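Titham Allotments and Gardens Forum
Board: Kitchen and Storage
Thread: Keeping onions past Christmas

marrowman
Posted 7:17

Third year running my onions have gone soft before the new year. I grow Sturon from sets, lift them in August when the tops have fallen over, and dry them on the greenhouse staging. After that they go in net sacks in the garage. By December a good part of each sack is sprouting or has grey mould at the neck. I planted 100 sets this time and would like to eat most of them. What am I doing wrong?

plot_17
Posted 8:03

Probably the greenhouse. It gets too hot under glass in August and they cook a bit on the sunny side. I dry mine outdoors on an old bed frame and only bring them in if rain is forecast. Three weeks, turned every few days. The necks should be papery and thin with no give when you pinch them.

Thick necks never store. Pull those out on day one and eat them first.

Danai Economou
Posted 8:40

I agree about the necks but not about the greenhouse. I have dried onions under glass for years with the door and vents open and some shading on the roof. The garage is more likely to be the trouble. Is there a car in it? A wet car coming in every evening puts a lot of damp into the air.

Sacks are also a poor way to keep them, in my view. The ones in the middle get no air. I sort mine into shallow open baskets, one layer or two at the most, and go through them every Wednesday when the bins go out. Anything with airy sides will do. 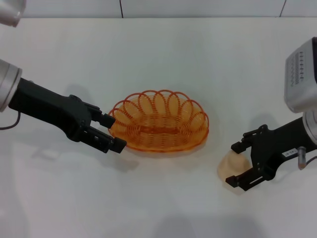
The kitchen basket gets filled from the ones in the shed, smallest onions first. Big ones last longer for me, although I have seen it written the other way round.

marrowman
Posted 12:25

Yes, there is a car, and it does come in wet. I had not thought of that. The shed is an option but it gets cold. Does frost matter?

plot_17
Posted 12:51

A light frost does no harm if you leave them alone until they thaw. Handling them frozen is what bruises them. Steady cold is better than a warm kitchen, where they will sprout by November.

I would not bother with baskets. Plait them, hang them from a nail and you can see every bulb at a glance. Costs nothing but string.

Danai Economou
Posted 13:30

Plaits are fine if you have the height and the patience. My shed roof is too low and I kept knocking them with my head – each knock is a bruise, and each bruise is a rotten onion in January.

On kinds, Sturon ought to keep until March. If you want to push it further, try a few rows from seed. They bolt less than sets and the necks finish thinner. Sow under cover in late winter and plant out in April.

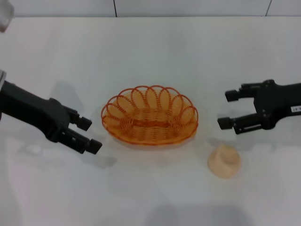
Stop watering once the bulbs have swelled, too. I give mine nothing from the middle of July. And no feed after June, as late nitrogen gives you soft growth and thick necks. That could be half the problem before you have even lifted them.

leek_and_bounds
Posted 17:10

Can I disagree about waiting for the tops to fall? I lift when half have gone over and don't wait for the rest. In a wet summer, the ones left in the ground start to root again.

plot_17
Posted 17:34

Same here. And never bend the tops over by hand. My father did it to every row and lost onions every winter.

Danai Economou
Posted 18:02

I bend mine and they keep until April, so we will have to differ on that one. On lifting early I have no strong feeling. It depends on your soil. Ours is heavy and I loosen them with a fork a week beforehand to break the roots.

For shallots I do everything the same but keep them indoors in the spare room. They seem to stand the warmth better.

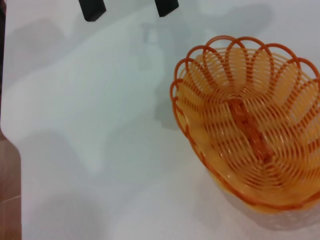 leek_and_bounds wondered whether garlic could go in with the shallots, having lost 7 bulbs to mould in the shed last winter.

Danai Economou
Posted 18:45

It can. Mine sits on the same shelf. Leave the skins on and don't wash it, just rub off the soil when dry.

marrowman
Posted 19:20

Thanks all. I will move what's left out of the garage at the weekend and sort it. Next year I'll do half on plaits and half in baskets, and stop the feed in June. Does anyone have a seed variety they would recommend for heavy clay?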